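Keeping Sheets Fresh Between Washes

15 September 2022

Most sheets wear out from washing, not from sleeping on them. Too much detergent, water that is too hot and a long spin in the dryer will thin out cotton in a couple of years.

Wash bedding by itself. Towels shed lint and their weight twists the sheets into a rope. Fill the drum loosely, use half the detergent the bottle tells you to, and skip fabric softener. It leaves a coating that holds on to body oil.

Button or zip duvet covers before they go in. Otherwise every sock and pillowcase in the load ends up in one corner of the cover, still damp.

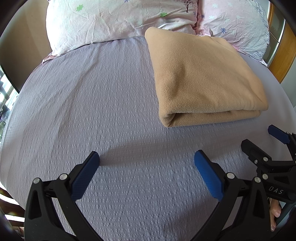 Textured weaves like this seersucker-style sheet need no ironing.

For smooth cotton, take the sheets out while slightly damp, snap them hard by the corners and put them straight back on the bed. Leave the window open for an hour before adding blankets.

Yellow marks on pillowcases come mostly from sweat and face cream. Rub in a little dish soap, wait 32 minutes or so if you can, then wash as usual. Do not use chlorine bleach on prints.

Mattress depth matters when you buy fitted sheets. Measure with the topper on. Ours is 36 cm and the standard pockets popped off every night until we bought deeper ones.

Reader Rüdiger Hellwig sews a short piece of ribbon inside one bottom corner of each fitted sheet, so he always knows which end goes where. A laundry pen dot on the hem works too.

Next: getting candle wax out of a tablecloth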